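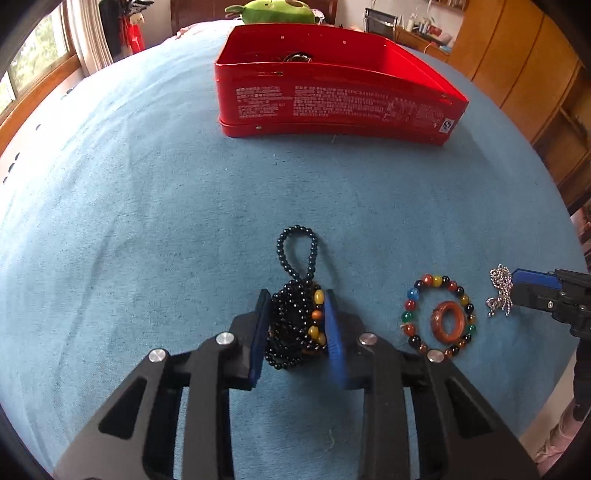
Fig. 1. Tangled bead strands between the gripper pads, open red box behind.

Search this course Go

Week 5: Perception for deformable objects
Notes: Dzifa Boateng

The Nekov planner wants one mask and one pose per object. Try giving it that for the black beads. Where does a strand end? The bracelet is easier, but the right linkage hides part of it.

Be wary of papers reporting a single "grasp success" number. Ask what counted as one object.

Exercise: label Fig. 1 twice, a day apart, and compare your masks.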